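Dustpan week

I've been putting off writing this up since May, mostly because the sweeping task took longer than I said it would in the last post. It's finished now, or finished enough that the Kunderby folks have stopped emailing me for it.

The job is small clutter on a bed. The two-handed setup picks up a brush and a dustpan, gets the bits off the mattress and into the pan, and tips the pan out into a basket on the floor. I drive it by teleoperation, and each run gets saved as one example. The target for the Inthanon set was 3,000 examples across all the chores, and cleaning the bed was the one I'd left for last.

I thought the sweeping would be the hard half. A quilted top has seams everywhere and small things like to settle in them, so the brush has to come in low. But after a day of it I was getting clean runs without thinking much. What slowed me down was the dumping. You have to lift the pan level, carry it off the side of the bed and only tilt once it's over the basket. If I tilted early, the piece landed on the floor and the run went into the discard folder. I had 53 in that folder by the time I changed how I was doing it.

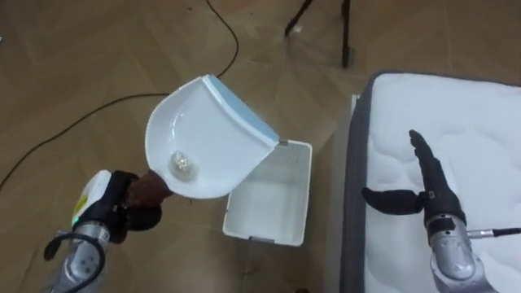
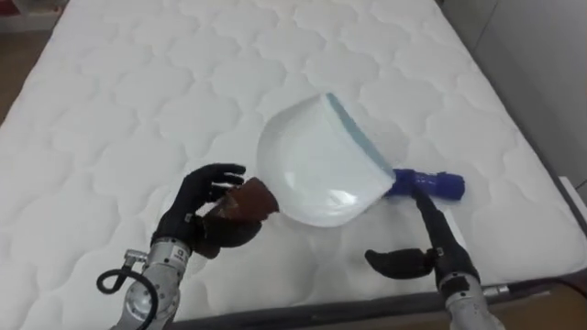

The basket run first, then the brush and pan on the bed.

The change was simple. I stopped moving both arms at once during the carry. The free hand stays over the mattress and does nothing until the pan is done. It looks stiff when you watch the recordings back, but the wrist data is much smoother and the model seems to like that better. I also quit trying to shake the pan. A steeper tilt and a short wait works fine.

A few notes for anyone doing something similar with Honico, which is what I use for labeling:

Mark the start of the tilt as its own segment. I had it lumped in with the carry at first and had to go back through all of them.

Change what you put on the bed. I used the same piece for 23 runs in a row and the first policy trained on those would only go for that shape.

Keep the failed runs somewhere. I don't train on them, but I've gone back to look at them more often than I expected.

Check your cables between runs. One snagged on me in the middle of a good session and I lost the rest of the afternoon.

The first training pass with the new examples is running now on the Hondmont machine. The older policy could get the brush to the pan and then mostly hang there, so anything past that is progress. I set aside 2 layouts it hasn't seen, with the basket in a different spot, and I'll post the results for those when I have them, good or bad.

Next up is pillowcases. I did a couple of practice runs last night and I can already tell the corners are going to be a pain.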